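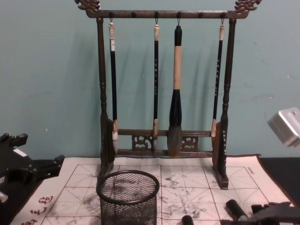 Gallery: My Writing Corner

Welcome to the gallery of my calligraphy table. I began to learn brush writing three winters ago, and since that time friends ask me very often what I use and where I keep it. So I put the answers on one page. I am still a beginner in many things, please read my notes with patience.

Page updated 07/10/2020.

The rack
Dark wood, with a carved ornament on each end of the top bar. To me they look like dragons, and the lighter brown on the raised parts makes the curls easy to see. I bought it in a small shop in Plolby which sells mostly frames and old lamps. The seller had it in the window, and it took me two visits to decide.

The hooks
There are six hooks and four of my brushes are hanging, so I have place for two more. I would like a very fine brush for small characters, but a good one is not cheap. Maybe in December.

The slim brushes
Three of them have a black handle and a cream-colored top. On two of the handles there is a short line of small characters. I use the slim brushes for daily exercises, usually in the evening, one page or two. My teacher in the Flavbridge evening course says that one page with attention is better than ten pages in a hurry, and I try to remember it.

The big brush
This one has a wide beige band and a thick black bulb above the hair. It drinks a lot of ink! For the first weeks I was afraid of it, because every stroke became a puddle. Now I like it the most. With it I write only one or two characters on a sheet, and I must stand up to do it well.

The lower part
Between the two bottom rails are carved panels with a swirling pattern. They are beautiful and they collect dust. I clean them with a dry, soft paintbrush – a cloth does not reach inside the openings.

The mat
The white practice mat covers most of the table. I keep the rack on it also when I am not writing. In my old apartment I worked on newspaper and the ink went through to the wood, so a mat was the first thing I bought after moving.

How I take care of the brushes
I wash them in cool water without soap until the water is clear, press the hair gently with paper, and make the tip straight with my fingers. Then they hang with the tip down. I never leave a brush standing in the water jar overnight – I lost a good one in this way.

Paper and ink
My practice paper comes from Kováčik, in packs of 100 sheets. The ink is a bottled one from Brornico. I know that many people prefer to grind the ink stick, and I do it too on free days, but after work the bottle is faster.

More pages from the writing corner will come when I have time to prepare them.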